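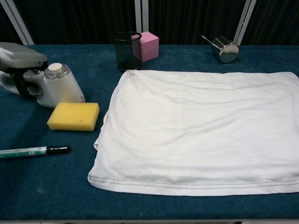
Ticket 548 -- Road status page shows Golley Pass as open
Status: Resolved

Reported, 7:40 a.m.
The winter road map has Golley Pass in green, but the gate on the Alta side is down and the sign says closed to all vehicles, snowmobiles included. Love the new map, by the way! Can you take a look?

Reply, 8:15 a.m.
Great catch, thank you! I see the same thing on my screen. The text list under the map is right (Golley Pass closed, Patness to Polat open to snowcoaches), so only the map is off. Looking now.

Update, 9:05 a.m.
Found it, and it's a fun one. The map goes by segment number, and the pass is drawn as segment 413. That number belonged to the old Polat spur until the 2005 reroute -- somebody's gate report for the spur came in this morning as "open" and turned the whole pass green. I've set it to closed by hand for now.

Update, 11:30 a.m.
The spur has its own number again! I checked the other 9 segments out of Patness and they all match the list. If your phone still shows green, close the page and load it again.

Reported, 12:10 p.m.
Red on my phone and on the desktop at the Alta warming hut. Thanks!

Reply, 12:20 p.m.
Wonderful, closing this one. Please keep these coming -- gate reports from people out on the snow help us a ton.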